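Pre-run check, Jendel two-arm cell, sorting task
Filled in by Iolo Ifans, comments are mine unless marked SH

1. E-stop pressed and reset from the front. OK.
2. Arm base plates, bolts snug. OK, both sides.
3. Cables free through full reach. OK, but keep an eye on the loop on the left arm, I always do!
4. Floor clear of anything not on the task sheet. See comment.
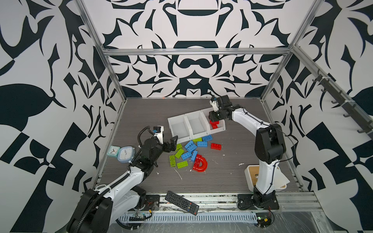 Page last changed: March, 14:20

Comment on 4: the bricks and the divided tray are on the sheet, fine. The two clocks and the TV remote I'd write up every time (unless your sheet lists them), so please check before you sign. Same goes for the paper leaning on the white box on the right.

5. Wiring at the front edge inside the trunking. Not OK. There's wire showing around the channel, and I'd like it tucked in and the lid on before anybody reaches over it. Ticket 709.
6. Speed cap set to 200 mm/s while teaching. OK.
7. Grippers open and empty before you enable. OK.
8. Work surface wiped. Not OK, see below.
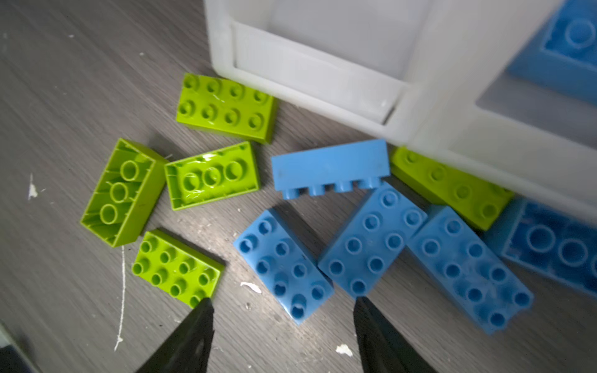 Dovville Automation Safety Club

Comment on 8: little white scraps and pale dust in between the bricks, and one green brick has a bit of film across its studs. Pick that stuff off by hand with the arms disabled, then wipe!

9. Bricks either way up are allowed. OK (SH: yes, leave the upside-down ones alone, the sheet says mixed.)
10. Log sheet 2064 signed by two people. Me and Selvaraj Howlader, so 5 and 8 are ours to close.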